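Can it tidy a bedside table yet?

I've been keeping an eye on home robots for ages now, and the job I always ask about is the dull one - clearing junk off the top of the bedside table. We all have one of these at our place, don't we? My friend Inês Amaral reckons I'm too easily impressed, so I've kept my comments short (for me!).

1. The cheese

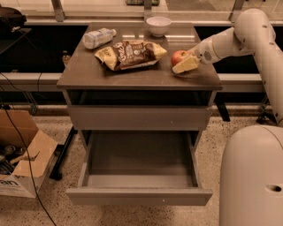 2. The apple

A wedge of cheese in the gripper, held just over the tabletop, chips and water bottle still waiting their turn. I love that the bottom drawer is wide open and empty. Mine hasn't been empty in 9 years!

Now for the fruit - a red apple between two flat fingers, out past the front edge of the table. Round things look like a nightmare to grab, so I'm giving this one a gold star.

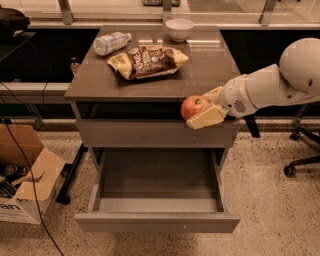
3. My verdict

Not ready for my colour-coded mess, but I'd let it have a go at the snacks.

Filed under: Gadgets at Home, Robots, Chores

Contact Tovia | © Tovia | Back to top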